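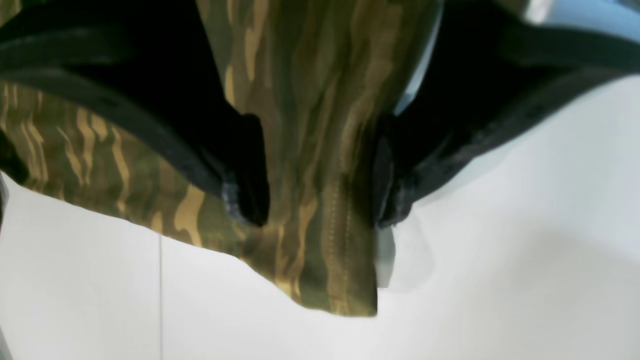
Wrist cam, camo cloth held up with the hem corner hanging down, fingers on either side of the folds.

August, open day, writing this up at 9 pm with my shoes off

Well, we got through it! Doors at ten, last visitors out a little after four, and my voice is gone. Putting down what I remember before it turns to mush.

We had the folding cell going on the Sendcombe bench all day, with the wrist view up on the big monitor so people at the back could follow along. Best decision we made. I'd figured everyone would crowd in to watch the arm, and a few did, but most of them parked in front of the monitor and watched the fingertips. Kids especially. One boy stood there through 14 picks in a row and told his mom each time whether it was going to get the corner (he was better at calling it than our grasp score, and I'm only half kidding).

The camo cloth was Thulani's idea. Thulani Zwane, for anybody reading this who started after spring, came over from the Wendari office for the day to help with the talking. We'd been practicing on the plain towels and he said plain towels look too easy, bring something ugly. So camo it was, olive and brown and tan, all those long wavy streaks, and it made a much better talking point. People got right away why finding an edge in that is hard. The double stitching down the hem helps a person a lot, and I kept pointing at it on the monitor and saying "that's what you'd look for, right?" Whether our edge finder is using the stitching or just the outline against the white table, I could not tell them. I'd like to know! Somebody should mask the stitching out and rerun the Noltis set.

Numbers, such as they are. Nearly 1,000 picks logged on the cell this month including today, and 19 faults today that needed a hand on the pendant. Two of those were me leaning on the light curtain, so don't read too much into it. The rest I haven't sorted. At a guess they're mostly double grabs, where it takes two layers and the fold comes out lopsided, plus the thing where the cloth swings after the lift and the second look happens too early. I bumped the settle time over lunch and it felt calmer after that, but I also switched cloths at lunch, so that's no kind of test.

Questions I got over and over: how much does it weigh, can it do fitted sheets (no), can it do socks (also no, but ask me next year), does it get tired. A lady from Sundaram asked a really good one, which was how we'd know if the fingertips were wearing down before the grasps went bad. I gave her a mushy answer about checking them by eye. We should do better than that. She left a card, it's taped inside the front cover of this notebook.

Stuff to fix before we do this again:
- Monitor cable across the walkway. Tape is not enough, get the rubber ramp.
- The reset takes too long with people watching. I was filling time with jokes and I ran out of jokes.
- Window glare on the table after two. Blinds or move the bench.
- More water for whoever is talking.

Thulani has the afternoon log on his laptop and will copy it over when he's back at Wendari. The morning log is in the usual folder. I left the cell powered down, with the towels and the camo in the gray tub under the bench. The spare fingertips are in there too, in the bag with the bad zipper.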